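Home | Forums | Manipulation | Data & Training | Search | Log in

Filed under: Imitation learning, Two-arm setups

**Wrist views disagree with head view, which one do you trust?**

**plaken_lab**
Hello all. We train a two-arm policy on a simple task: the striped ribbed piece goes into the orange basket. We compared a policy with the head camera only against one with all three cameras. Both had 2,000 demonstrations. One wrist view, the head view, and another wrist view:
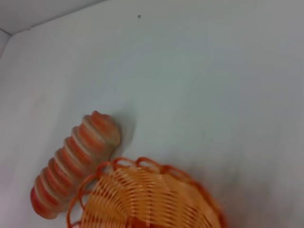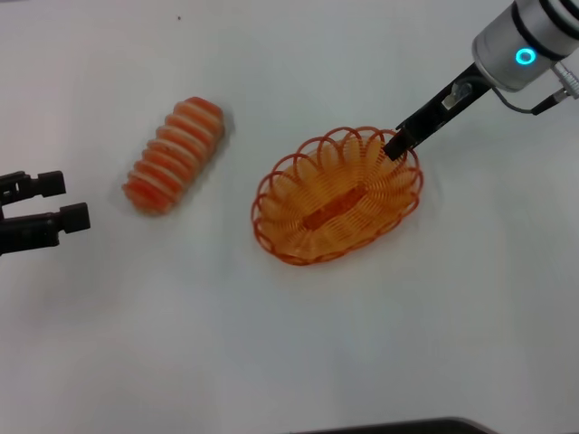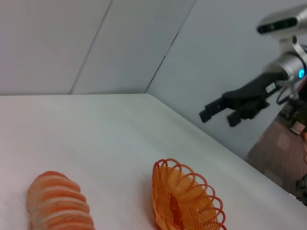
The striped piece and the orange basket are in all three.

**Result so far**

With three cameras the policy is better at the grasp but worse at the placing. I did not expect this. My guess is that it learns to follow the wrist view too much, also when this view has mostly white table in it.

**guria77**
How did you split the data? If you trained on all 2,000 and tested on the same start positions, I would not conclude anything yet.

**plaken_lab**
We kept 381 episodes out, with basket positions which are not in training. Two seeds for each policy. I know that two is few.

**A.Frei**
Two seeds is too few for a claim about placing. On our Hauser cell the difference between seeds was larger than the difference between camera sets. Please run more before you blame the wrist view.

**juvthorpe**
I disagree a little with Annelies. Look at the first picture – the basket is at the bottom border and its right part is blurred. From this view alone I could not say where the far rim is. More seeds will not repair this.

**A.Frei**
But the policy has the head view too, and there the whole basket is visible. It should learn to use it.

**juvthorpe**
Should, yes. Try to drop the wrist images at random in training. Edeltraud Berchtold showed this in our reading group in February and I still have her settings, I can send them.

**plaken_lab**
Thank you, please send. I will do both, the dropout and more seeds. First I must clean the set, only 1,421 episodes have good time stamps for all cameras.

**guria77**
Wait, so the other episodes have the cameras out of sync? Then I would start there – a late wrist image can give exactly this placing error.

We use cookies to remember your login. Accept | Settings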